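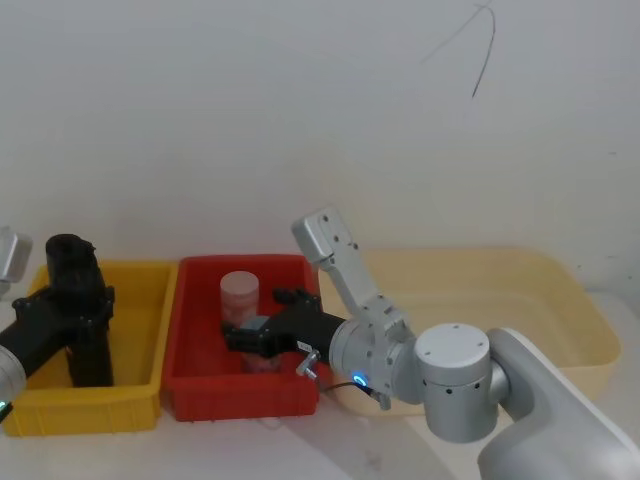

Figure 1. Three plastic bins in a row, yellow one at far left.

Does Bin Color Change How People Sort Their Trash?
Project report by Kirstin Imrie
Sep 27, 2021

I got interested in this question at lunch. At Prarska Hall we have gray cans with tiny labels, and people stand there holding a yogurt cup, look at all the lids, and then drop it wherever. I wanted to know if color alone would help, with no posters and no one explaining anything.

I asked 80 students to sort a small bag of clean lunch waste. Each bag held five items, so I had 400 items to check in the end (that was a long evening!). Half of the students used plain gray cans with the normal labels. The other half had the same labels on colored ones. The items were paper, food packaging and a few tricky things, like a Padix juice carton with a plastic cap.

Results

The colored group put 191 of its 200 items in the right place, and I was thrilled when I added that up. The gray group was also better than I expected, but they were much slower, and several of them asked me if they were allowed to change an answer. The juice carton was the hardest item for both groups. I had to look it up in the town guide myself before I could score it. 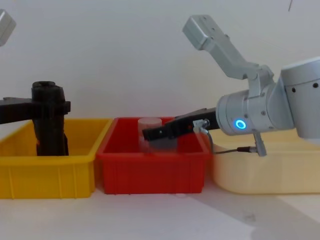 Figure 2. Yellow, red and pale cream-yellow bins side by side.

What I would change

Yellow and cream may be too close for some people, especially in bad light. The Dissanayake sorting chart we read in class uses dark blue for paper, and I'd love to try that next. I also think people sort more carefully when they know it's a study. In November I want to run it again in the Jastatari building for 2 weeks during regular lunch, and this time include a compost bin, which was the thing students asked me for most.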